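Gudilside Allotment Association
Minutes of the November meeting, held in the back room at Wamholm Hall

The meeting was opened at 7:30 in the evening. The minutes of the last meeting were read and accepted without changes.

1. Water. The tap by the lower gate is leaking again. Hinrichs has sent an offer for the repair, and it was accepted with 2 votes against. The water will be closed for the winter when the work is done.

2. Rent. It was proposed to raise the yearly rent from 73 to 78 dollars per plot. There was a long discussion -- several members found the raise too high for the half plots. The decision is moved to the next meeting. 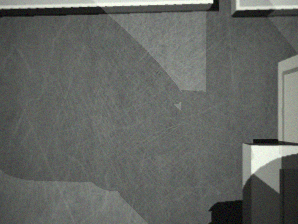
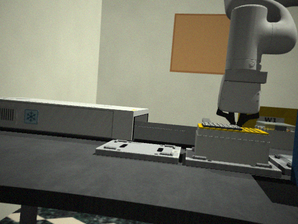

3. Seed order. The order goes to Jotura as in the last year. Members who want seed potatoes must write it on the list in the shed before the end of the month.

4. Plot 42. The plot is free and very overgrown. It will be offered to the first person on the waiting list, with no rent until spring.

5. Other matters. The compost place is not for stones or wire. Please close the gate -- also in the daytime.

The meeting was closed at 9:10.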